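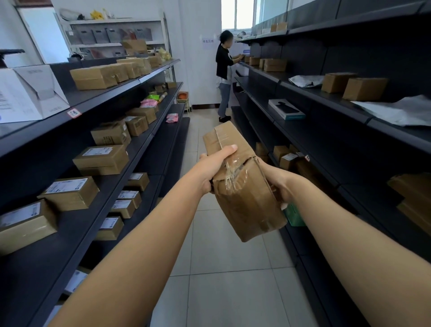

Brown box, aisle between the shelves, back room.

Mar 8, 2021

Second week at the parcel shop and I still don't believe in the system. I was told on my first morning that there is one. Small things up top, bigger things under them, soft mailers on the other unit, and every shelf has its label with the red border, so a person can walk in and put a hand on any parcel in under a minute. I have yet to see this done. I asked for number 207 to be found for me as a test, and it took long enough that I finished my tea.

The trouble is what people call small. There's a row of cartons on the top shelf that is supposed to be all one size, and it runs from a long one down to a little thing you could lose behind a shoe. And then a big white box lands up there as well, with its end folded in like a paper hat, and now that's "small" too. I said so. I got a shrug and another armful.

I don't trust the tape either. The supply catalog calls it Pfister heavy duty and promises it won't lift in damp weather. One of today's boxes had a gap under the flap and looked torn, tape all wrinkled along the top, and I carried it at a slant the whole way down the aisle thinking the bottom would let go next. I was told that's how they come. Maybe. I'd still like to know who is packing these at Stovdale and whether they've ever been asked to pick one up afterward.

The new scanning app, Kimatau, is meant to settle everything. It was meant to settle everything in October too, I hear, and then it was switched off for the holidays. Today it logged me out 14 times. I wrote each one down on the back of a delivery slip in case anyone asks. I don't expect anyone to ask. In the meantime the handwritten labels do the job, and I notice that the people most excited about the app are the ones who never shelve anything. 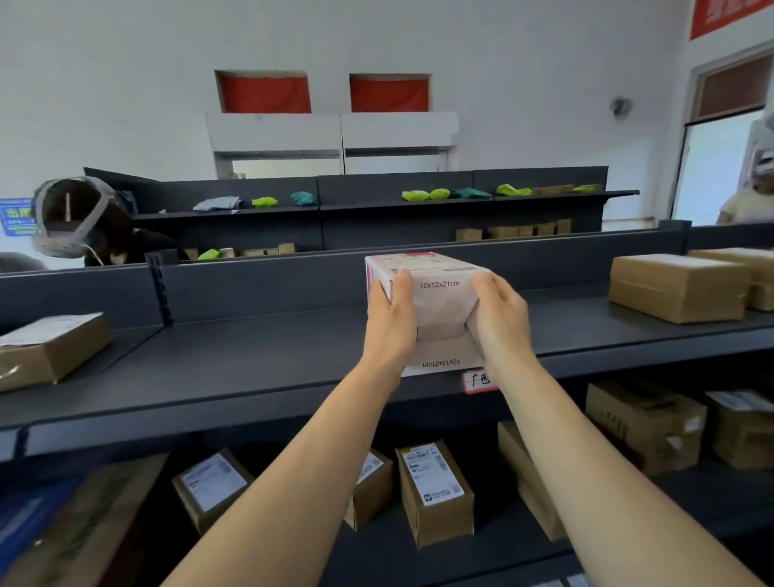
12x12x21cm, going on the 广西 shelf.

I will give the white boxes this much, they say how big they are. Twelve by twelve by twenty-one, printed right on the front, and then again upside down lower on the box in case you're standing on your head. It's more than the brown ones do. With those you get a label if you're lucky, and half the time it's on the side that ends up against the upright. I've started turning them so the label faces up. By tomorrow somebody will have turned them back, I'd put money on it.

Sorting by region sounds sensible until you look at how much goes to each one. One label's shelf is packed and the next has room for a bicycle. I suggested moving the label over a foot. Apparently the labels don't move. They're little shelf labels, not street signs.

And the green mailers. So many shades of green. I was told the color means something, then I was told it doesn't, and both times by people who sounded very sure. I've decided it's whatever bags were cheapest that month. They slide, too. You stack them and walk off and there's that slow plastic noise behind you.

My back was done by mid-afternoon so I took the sitting-down work, which means the floor. The tile is hard but I'd rather that than the Leveo stool, which is sold as good for your posture and has one leg shorter than the rest.

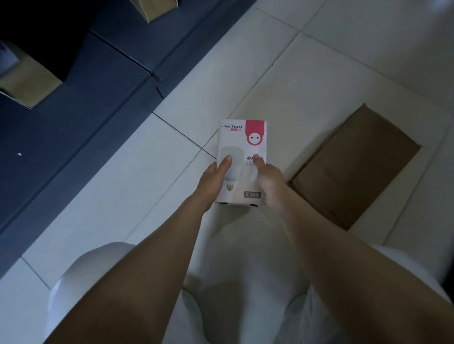
I've never believed a word on a light bulb package. "Full power," it says. As opposed to what? I bought a set at home that was supposed to match the old 60 watt ones and I had to read my mail by the window. The one before that was going to last for years and made it to the end of winter. These have a little socket face on the corner, two dots for eyes, looking pleased with itself. I suppose somebody was paid to draw that. And "super bright" is right there in the name, so what are they going to call the next one when they improve it?

Still, it's a decent box. Stiff, stands up by itself, picture of the bulb on the front so you know which end is which. I would take a whole day of those over one more torn carton.

Tomorrow I'm to be shown the returns shelf, which has a system of its own. I'm bringing my own marker and a roll of tape from home. Shoulders sore, supper was leftover soup, bed by ten if the neighbors allow it.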